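3.2 The table and what covers it

I'll admit I didn't expect to spend so much of this paper on tablecloths. When I started looking at how people set up a shared work table, I figured the cloth was an afterthought, something you grab on the way out the door. Then I read back through my notes from February and found I'd written more on cloths than on chairs, lamps and storage put together. Rajitha Ranasinghe, who read an early draft, told me to give them their own section, so I have.

Colour came up first. People at the Drisska workroom had strong feelings about it - white shows every mark, black shows every bit of lint, and patterns make small parts hard to find. Teal was my own favourite going in, and I should be upfront about that bias.
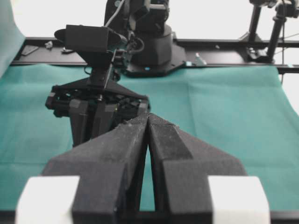
Figure 2. Teal tablecloth, glimpsed between two black gripper fingers.

The second thing was how a cloth changes the way people put things down. On a bare top, at least in my notes, they set tools down carefully to avoid the clatter. With a cloth they got looser about it, and the sorting at the end of the day took longer. I come back to that trade-off in Section 4, where I look at packing up.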